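Kitchen Tidying with a Two-Arm Mobile Robot
Project report, robotics elective, Urkton Technical School
Submitted 18/04/2019

1. Background

The robotics elective at Urkton runs for two terms. In the first term every group builds the same line follower. In the second term each group picks a task and works on it until the report is due. Our group had four members and picked household tidying. We named the project Plirneo, after the folder it was already saved in.

The two arms belong to the school and had been used on a bench before. They are mounted on a base called the Stustumance, which an earlier class built for carrying parts between rooms. Our work was to get the arms and the base running from one program and to have them do something useful in a real kitchen.

2. Goal

The goal we wrote down at the start was short: drive into a kitchen, find a light object on the floor, pick it up and place it on a surface at table height. The operator could choose the object but could not steer the arms during the pickup.

We limited objects to 400 grams. The grippers can hold more than that on the bench, but with the arm stretched out the base starts to lean, and we did not want to find the limit by tipping it over.

3. Hardware

We changed very little on the arms. The gripper pads were worn, so we replaced them with rubber sheet cut to size. The first glue we used did not hold on the rubber. Contact cement did.

Cable routing took much longer than planned. The cables were fixed for bench use and pulled tight when an arm reached forward and down. We let out more slack at the lower joints and tied the rest along the forearm. One connector failed during this work and had to be soldered again.

The base was 84 centimeters wide with its original side rails. That was too wide for most inside doors, so we took the rails off and moved the battery to the middle.

4. Software

The program has three states: drive, look and grasp. In the drive state the arms stay folded and the base follows points set by the operator. In the look state the base stops and the head camera searches the floor. In the grasp state one arm moves and the other holds still. We wanted both arms to move together but did not get to it. The collision check was too slow with both of them active, and the arms would stop halfway for no reason we could see.

Floor detection was trained on pictures from the school hallway, which has dull gray linoleum. It worked well there. On shiny tile it marked reflections of the ceiling light as objects. We added a filter that throws out any detection with no height. It fixed most of the false marks and also made the robot ignore flat things such as envelopes, which we left as it was.

5. Kitchen trials

We did 31 trials before the report was due. The early ones were in the home economics room, which has a wide floor and nothing standing on it. The later ones were in a kitchen on Barrios Street, and it was a much harder place to drive in. Chairs are the main problem in a kitchen that people use. The legs are thin, the range sensor sees them late, and the seat is at the same height as a folded arm.

For that reason we changed the order of work. The robot now stops farther back, unfolds its arms in open floor and only then moves forward at low speed. It is slow, but the arms no longer swing out close to furniture. 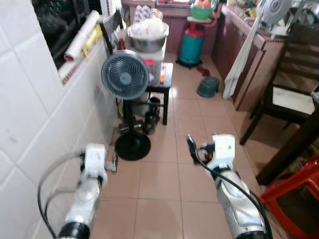 Barrios asked after reading our draft why we had not simply put a second range sensor lower down, at the height of the chair legs, before changing the whole sequence. We had no spare port on the controller, and a hub would have meant rewriting the sensor code. It is still the better fix, and the next group should start with it.

6. What is left to do

Two-arm motion is the largest missing part. The height filter needs a setting so that flat objects can be found on floors that do not shine. The battery mount is held with straps and should get a proper bracket.

The base will be stored over the summer and is free for another group from July. The code and the wiring diagram are in the Plirneo folder on the class drive. The spare rubber sheet is in the bottom drawer under the soldering bench.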